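Pre-lock lineup checklist, with comments
Daily fantasy basketball, large-field contests
Last revised 2025-06-20

Run it top to bottom before you submit. Mark each line Pass, Fail or Skip. The comments are mine, and they come from a lot of lineups that looked great at noon.

1. Bankroll

1.1 Total entry fees are at or under the nightly cap.
Comment: My cap is 400 for a full slate. If you have to think about whether a contest counts toward it, it counts.

1.2 No entry was added after a loss on the early slate.
Comment: Fail this one and stop. I have heard every argument for chasing and made most of them myself.

1.3 Contest size checked.
Comment: The lobby at Haltmont likes to put the 1,000-entry tournament right next to the 500-entry one, same fee, similar name. Read the payout table. A bigger top prize often means a thinner middle.

2. Projections

2.1 At least two sources compared.
Comment: I use Rendex and Plattner. They agree more often than they should, and I suspect both lean on the same minutes data. Treat agreement as weak evidence.

2.2 Minutes checked by hand for every player under the salary midpoint.
Comment: Most bad projections are bad minutes. If a bench guard is down for starter time, find out who sits.
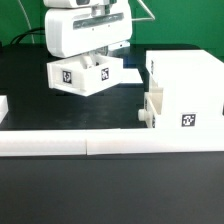
2.3 Optimizer output reviewed line by line.
Comment: Bekby says its optimizer "builds winners." What it builds is the highest total your inputs allow, which is a much smaller claim. Bad numbers go in and you get a tidy lineup back. A gripper reaching down inside a white open-top box and holding it from within has a definite job, and you can see what it has hold of. Ask the same of your optimizer. If you can't say why a player is in there, mark Fail.

3. Lineup build

3.1 Salary left over is a choice.
Comment: Leaving money unspent is fine in a big field. Forgetting to spend it is a Fail.

3.2 Game stack has a reason beyond the point total.
Comment: A high total with a big spread can mean starters on the bench in the fourth quarter.

3.3 No player is in because of last night.
Comment: I went back through 593 of my own entries in March. The hot-hand picks were the worst group, and I was surest about those.

3.4 Ownership guess written down before lock.
Comment: Compare it afterward. Mine are still poor.

4. Final check

4.1 Late news read from the team report, not a repost.

4.2 Late-game players placed in the flex spot where possible.
Comment: Easy to skip, easy to regret.

4.3 Swap plan ready for anyone listed as questionable.
Comment: "I'll watch for it" is a Fail. Write the replacement's name and salary next to the player.

4.4 Entries confirmed on the site after the last edit.
Comment: Reload the page and look again. Saved drafts don't score.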